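Ticket 1327 - Nordin table, groove line keeps filling with crumbs

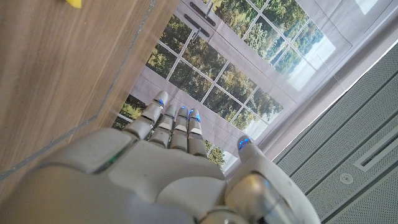 Iresha Chowdhury
Opened 11/07/2022

Hi all, me again! It's the Nordin table, the brown one by the glazed doors. You know the dark groove that runs diagonally across the top? It's a proper crumb trap, and wiping just pushes everything further in.

Tried so far:
- damp cloth, no good
- old toothbrush, better, but it took me 30 minutes (my poor wrist)
- hoover with the thin nozzle - lovely for the crumbs, useless on anything sticky

Is there a filler that won't spoil the veneer? Latevden sell a clear wax but I'm scared of it going cloudy in the sun.

Status: open, waiting to hear back from Latevden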